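Refinishing a Tabletop with a Matte Waterborne Topcoat

Skill level: moderate
Applies to: solid wood and veneered tops, indoor use

A matte finish hides fingerprints and glare, but it shows uneven application more readily than gloss does. Most complaints about matte tops (shiny patches, lap lines, a cloudy look) trace back to sanding or to coats that were too heavy. The procedure below uses Rerkholm Flat 2, a waterborne topcoat, over Plesico tinted primer. Other waterborne systems behave much the same. Check the label for recoat times.

Materials
Tinted primer
Matte waterborne topcoat
Sandpaper, coarse through fine
Foam roller, short nap
Lint-free cloths
Denatured alcohol
Respirator and gloves

Step 1. Clear and clean
Take everything off the top and wash it with dish soap and warm water. Rinse with a clean cloth and let the surface dry. Wipe once with denatured alcohol. Wax and silicone polish must be removed at this stage, as sanding drives them into the grain.

Step 2. Sand
Sand with the grain until the old gloss is gone. Go lightly on veneer, particularly near the edges. Finish with fine paper and vacuum the dust. Do not use a tack cloth under a waterborne product. The residue causes small craters.

Step 3. Prime
Roll on one even coat of primer. If the top will be taupe or gray, have the primer tinted toward the final color. Let it dry, then scuff by hand.

Step 4. Choose the sheen
Gloss is measured in units with a meter. For a work surface, choose the lowest sheen that can still be wiped clean. Judge the test board from a low angle with a light to one side.

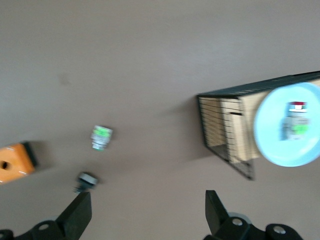
Matte taupe-gray top with a soft, pale sheen across part of the surface.

Step 5. Apply the topcoat
Stir the can slowly and do not shake it. The flattening agent settles to the bottom, and a poorly stirred can will give a glossy first coat and a chalky last one. Roll in one direction, keep a wet edge, and leave each pass alone once it is down. Wait until the coat is dry to the touch before moving the piece.

Sand between coats with 3000 grit only if the surface feels rough. Finer scratches still polish the film, so stop as soon as the nibs are gone. Apply a second coat at right angles to the first and a third along the length.

Step 6. Inspect
Look across the surface toward the far edge at eye level. Color and sheen should change gradually with the light. A sharp line that stays put as you move is a lap mark and needs another coat. 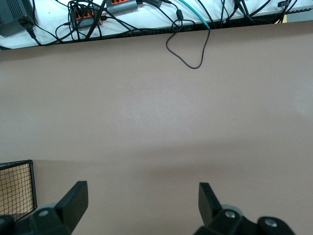
View toward the far edge. The lighter middle and the soft shadow band have no hard borders.

Step 7. Cure
Light use is possible after up to 45 hours. Keep mats, rubber feet and hot cups off until the cure time on the label has passed. In August humidity, allow extra time.

Procedure notes: Tullio Parisi, Groswood workshop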